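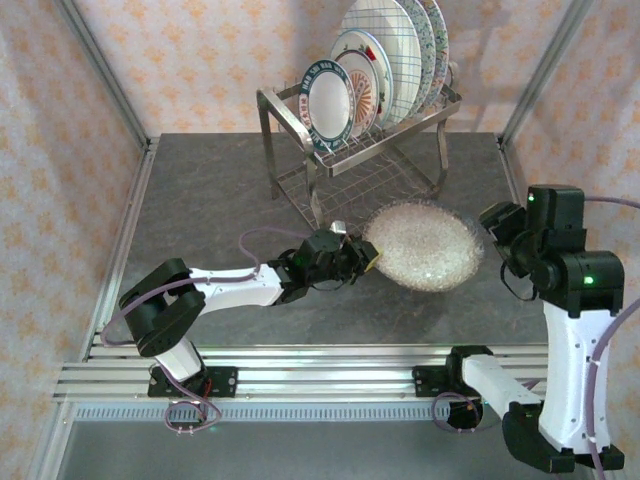 Figure 1. The Hustar cell from the fixed camera, both arms on the front rail, dish rack at the back.

Hustar Cell: Setup and Upkeep
Student project report, Clerkcombe Technical College
Submitted 30/05/2018

1. Scope

Our group took over the Hustar cell from last year's group. The job was to get both arms back into steady use for plate handling and to write down how the cell should be looked after. We did not change the control software except for the home positions and the speed limit. Log entries before ours were thin, so some of the settings had to be worked out again from the machine.

2. Mounting and alignment

Both arms hang on one aluminum rail along the front edge of the table. The left bracket had crept sideways, and its arm reached the rack at a slightly different angle on each run. We loosened the bracket, squared it against the rail and tightened the bolts in two passes. After that we marked the rail with a paint pen on both sides of each bracket. If a mark and a bracket no longer line up, stop and redo the home position before anything else.

The rack is placed by hand. It goes back to the same spot using a card template 214 mm long, measured from the rear wall. The template is kept in the Tabrizi cabinet with the hex keys.

3. Cables

The purple cables run outside the arms, so they need slack at every joint. Too little and the connector at the bracket works loose. Too much and the loop can catch on the rail. We set the slack with each arm fully stretched, then folded it and looked for loops near the grippers. One connector on the left arm was replaced with a spare from Fasudell.

4. Grippers

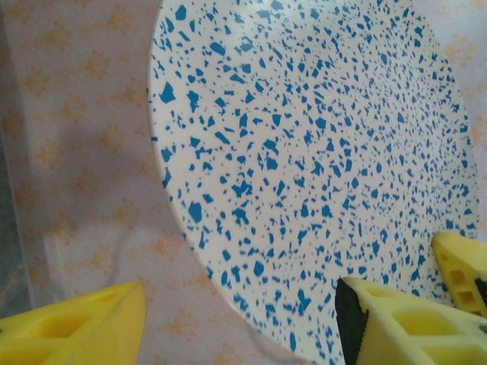 How often should the finger pads be cleaned?
Wipe them with a damp lint-free cloth before each session, and let them dry fully before the first pick.

Pads are changed in pairs. A new pad opposite a worn one pulls the plate to one side as the fingers close, and we lost most of a morning finding that out. After a change, run the open and close cycle with no plate 4 times and check that the tips meet evenly. Closing force is then set with a plain plate, starting low and going up one step at a time until the plate no longer turns when nudged.
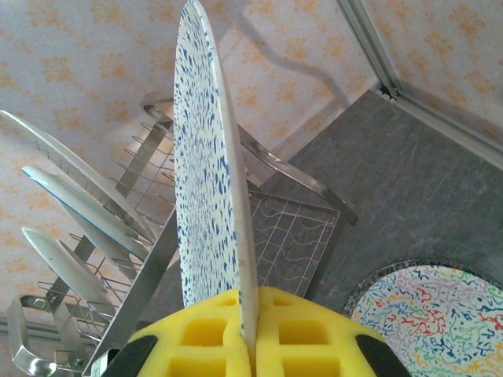
Figure 2. Speckled plate held upright between the yellow fingers, next to the rack.

5. Test results

We ran 100 picks before the work and the same number after it. Before, 49 ended with the plate seated in its slot. After, the count was 88. Most of the remaining misses were plates that touched a wire divider on the way down. Lowering the speed over the last part of the move helped, but it makes the cycle longer.

6. Left to do

The right arm's base joint has a small amount of play that we measured but did not fix. It needs a new servo horn, on order for July. The wrist camera mounts should also get thread lock the next time they are off.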